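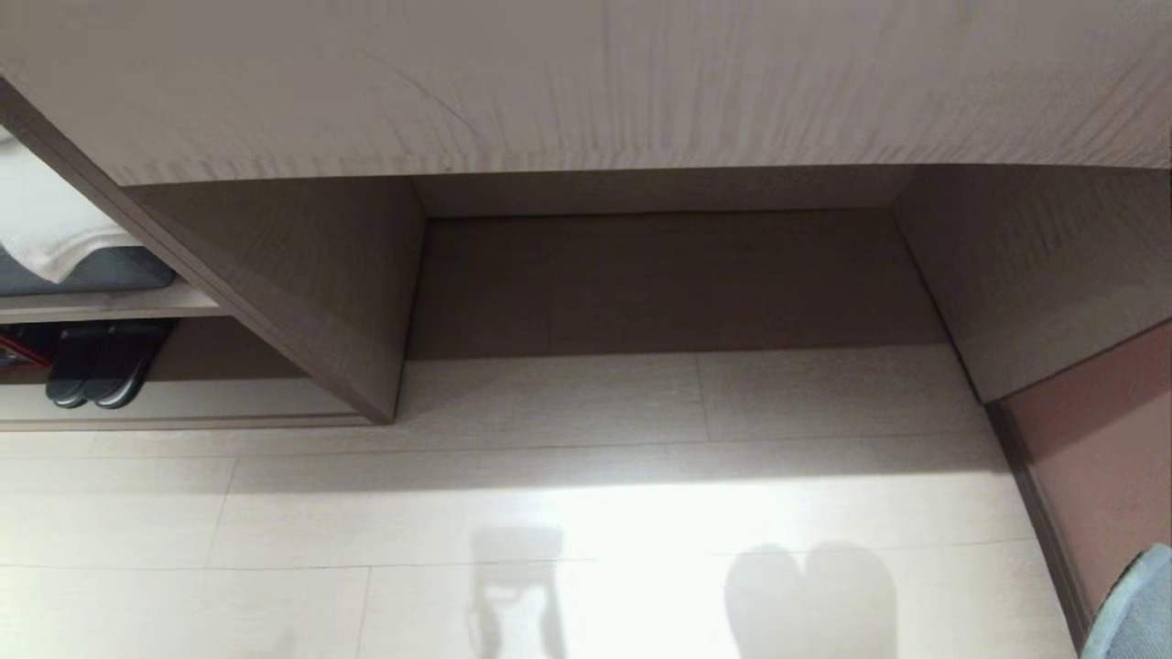 20 April 2023

The bridge at Plundstead opened this morning and I was on it!! More than 300 of us stood along the bank before the rope came down, and I got across in the first bunch with Nelly Huaranga, who had brought her two boys and a bag of warm rolls (I ate three).

It's such a relief. Since the flood in November we've had to drive the long way by Rullska, and the fire crew had the same trip whenever there was a call on our side. Now they can be at the school in minutes. Giuliana Cáceres read out the names of the crew who worked that night, and the clapping went on and on — I had goose bumps the whole time.

The new rails are higher and the river gauge has fresh paint. I walked over and back twice just because I could. Bus 107 starts using it tomorrow, and I plan to be on the early one.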